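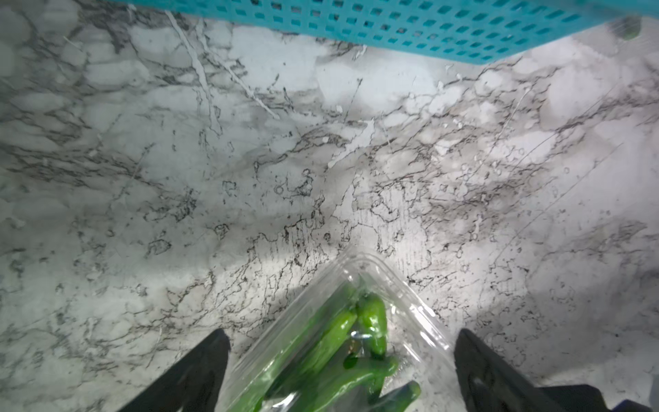

Green peppers in their tub, on the worktop at Rallau. Teal basket just behind.

Kitchen pictures, April – peppers

Quick page this one. The Rallau kitchen again, for those who asked to see the worktop and for those who only come for the food. More words than pictures this time, sorry, the page grew while I was typing. Click on the old pages for the bread and the beetroot, they're all still there under Kundach.

Where they came from

Jaber stall, the far end of Kundach market, past the eggs. 149 a tub when I went. Small green ones, long and a bit bendy, glossy. No idea of the proper name. Look like the sort you blister whole and eat off the stalk, so I bought them for that. Have had them hot from the same stall before and I've had them mild as anything. Ask when you buy if it matters to you, I never remember to.

Went early. Eggs, peppers, a bunch of dill, half a cheese. Forgot onions. Went back for onions and forgot the bread.

The worktop

White with grey and black veins all over, thick in places, like somebody let a map get rained on. People write in about it more than about any of the cooking. It came from Costinum, page number 2327 in their old catalogue listings if they still use those, and the colour name was something daft that I haven't kept. It shows little rings and spots when the light comes across it – you can see them on the right in the first one. You get used to it. I wipe it at night and again in the morning and then stop looking.

Things I'd tell anyone buying a pattern this busy:

Take a big sample home. The little square tells you nothing, you might get all vein or no vein.

Look at it in the evening as well as at midday. Ours goes nearly white where the sun hits and quite grumpy grey in the shade.

Crumbs vanish on it. So do peppercorns, and once a whole earring.

The tub

Clear plastic, hinged, ridged down the sides. I keep them. Good for seedlings, good for screws, good for sending people home with cake. Wash in warm water only, they go a funny shape in hot. The lids split at the hinge after a while and then it's the recycling, or a tray under a plant pot.

Peppers are fine in the fridge in it for a few days. Lid shut, bit of kitchen paper underneath if you're fussy. Dont wash them first. Wash them when you want them and dry them properly, a wet pepper in a hot pan spits and I have the mark on my wrist.

What I do with them

Not a proper recipe, people keep asking so here:

One tub of peppers, washed, dried, stalks left on
A spoon of oil, any
Flaky salt
60 g of the crumbly white cheese, or leave it out
Half a lemon

Prick each one with a knife tip. If you skip this they can pop. Heavy pan, high heat, get it hot before anything goes in. Oil, then peppers in one layer. Leave them alone. Turn when the undersides are blistered and brown, then the same again on the other side. Out on to a plate, salt straight away, lemon, cheese over the top. Eat with fingers.

Window open. Extractor on. The smoke alarm in our hall has opinions.

If there are any left (there weren't last time) chop them and put them through scrambled eggs, or in a cheese toastie with a bit of the dill.

For a crowd I do them in the oven – hottest it goes, big flat tray, 20 minutes and a shake in the middle. Not as good. Softer, less char. But you can sit down while it happens, and with a houseful that counts for a lot.

Same peppers again, tub tipped up a bit, all bunched together inside. Nice and green. Plenty of shine off the plastic and lots more of the worktop for the worktop people.
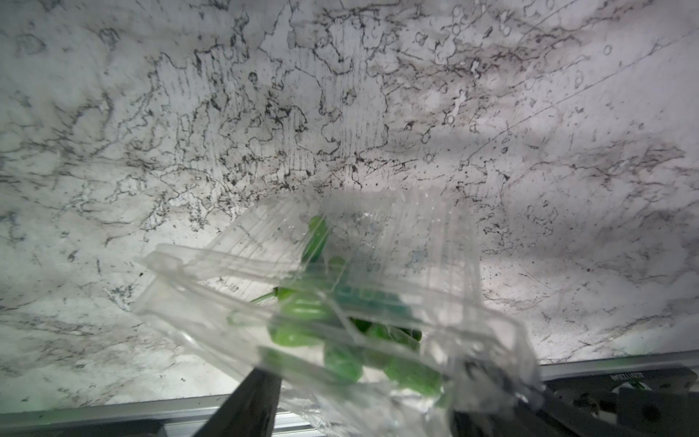

Odds and ends

Someone asked about the basket in the top picture. Plastic, teal, rows of little holes in the side. Had it years, no label on it that I know of, so I can't tell you where to get one. The market at Kundach has a household stall near the bus stop with piles of that sort of thing, try there.

Someone else asked if we seal the worktop. We don't do anything to it. Cloth, washing up liquid, dry tea towel. No bleach, no scourers, and use a board for lemons. If yours came with a leaflet then follow the leaflet and not me.

Growing your own: had a go last year on the back step, got more leaf than pepper. Trying again this spring with seed saved from a Jaber one. Might be a cross, might be nothing. They're on the bathroom windowsill in, yes, one of the tubs. Will put up pictures if anything comes of it.

Coming next

Rhubarb, when there's enough of it. Then the larder shelves, which I've been promising since before Christmas and which are still half painted. After that probaly more bread.

Pictures are fine to share, just link back to the page please. Comments are open until the spam gets bad again.

Back to the Rallau kitchen list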